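Questions from our guests and buyers
Ilta Homes, furnished apartments for rent and for sale

We receive many of the same questions by e-mail, so we collected the answers on this page. If something is missing, please write to Siiri Niskanen at the office. She reads the messages every morning until 11:30 and again before closing.

Are the apartments sold with the furniture?

Yes, if you want. The price in the listing is always for the apartment with kitchen appliances and fixed closets. The furniture is a separate list, which we attach to the offer, and you can cross out the pieces you do not want to keep. The lamps in the ceiling stay in every case.

How old is the building?

The front house was built in 1867 and the courtyard house is much newer. In the front house the walls are thick and the floors are not perfectly level in all rooms. We recommend that you walk through the apartment slowly, and with shoes off if the weather allows it. You will feel the floor better than you see it. The courtyard house has straight walls, lower ceilings and an elevator.

Is there an elevator in the front house also?

There is not. The staircase is wide and has a handrail on both sides, but the third floor is still a climb with suitcases. If this is difficult for you, tell us before you reserve and we will look for something in the courtyard house.

How much is the deposit for a rental?

For a rental longer than one month the deposit is $3000. It is the same for all sizes of apartment. We return it within 17 days after you leave, when the meter has been read and the inspection is signed. For short stays we do not take a deposit, only a card number.

What is included in the monthly rent?

Water, heating, trash collection and internet are included. Electricity is paid by use. In the courtyard house the laundry room is shared, and you reserve your time on the paper list beside the door. Please do not move other people's names on this list.

Can I see an apartment before I decide?

Of course. Viewings are on Friday afternoon, and Horațiu Rusu will meet you at the gate on Ó Ceallaigh Street. Other times are possible if the apartment is empty. When somebody is living in it we must ask them first, and we do not press them if they say no.

For buyers we suggest two visits, one in daylight and one after dark. The courtyard is quiet in the evening, but the street side has a bus stop and you should hear it for yourself.

May I bring my dog or cat?

In the front house yes, in the courtyard house no. This was decided by the owners many years ago and we cannot make an exception. One pet per apartment is accepted, and there is an extra cleaning charge when you leave.

Can I paint the walls?

If you bought the apartment, you can paint any color inside. The doors on the staircase side must stay as they are, also the window frames. If you rent, please ask first. Seija Honkanen has the color codes for all rooms, and a light color is normally approved the same day.

What kind of beds do you have?

Bedrooms in the rented apartments have one double bed or two singles which can be pushed together. The mattresses are medium firm. If you prefer a softer one, we have Plillow toppers in storage and can bring one up before your arrival. The larger apartments have also a sofa bed in the living room – it is good for a child or for a few nights, but we would not offer it to your parents.

Do I need to bring sheets and towels?

For stays under one month everything is in the closet when you come. For longer stays we give the first set, and after this you wash them yourself or order the linen service. All our bottom sheets are fitted sheets.

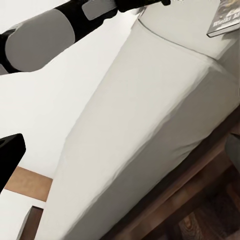 Image: Sorkunance / computer rendering

The linen service comes every second week. Leave the used linen in the bag inside your front door, and the clean set will be there in the evening. You can stop the service at any time by telling us one week before.

Where can I park?

There are 3 parking places in the courtyard and they are sold or rented separately. At this moment all are taken. We keep a waiting list, and tenants and owners have the same position on it. On the street you can park without a permit in the evening and on Sundays. In August it is usually easy to find a place at any time.

What happens if something breaks?

Write to us with a short description and your apartment number. For water leaks or a door that does not lock, please call – do not write. Dilruba Thambiah takes care of repairs in both houses and will agree on a time with you. If you are not at home, she can enter only with your written permission.

Can I end my rental early?

Yes, with one month of notice, counted from the first day of the next month. Tyyne Saarinen prepares the papers and will send you the checklist for moving out.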